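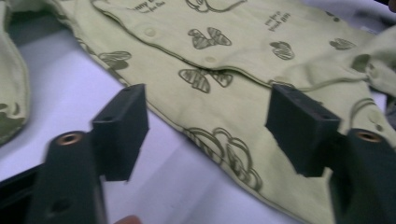 Figure 3. Printed infant garment with a snap front placket, spread on a white tabletop.

3.2 Garment life and handing on

Households in Wultwood kept infant clothing in use for a short time and then passed most of it on. Of the 324 garments entered in the diaries, 66 were bought new. The rest came from relatives, neighbors or the Malý exchange, a monthly swap held in the old school hall. Parents gave outgrown sizes as the main reason for retiring a garment, and stains came second.

Type of closure mattered more than we expected. Garments with snaps down the front (Figure 3) were mentioned often in the interviews, mainly in connection with night changes. One mother said she would take a faded sleepsuit with good snaps over a newer one that went on over the head. Zippers drew mixed answers – some parents liked the speed, others complained that the fabric bunched at the neck.

Printed patterns had little effect on whether a garment was accepted. Seventeen households turned down at least one item, in most cases over worn cuffs or a missing fastener. Kováčik's earlier work in Wundine found more refusals over color, but her sample was drawn from first-time parents only. Ours included families with up to five children, and we return to this difference in Section 4.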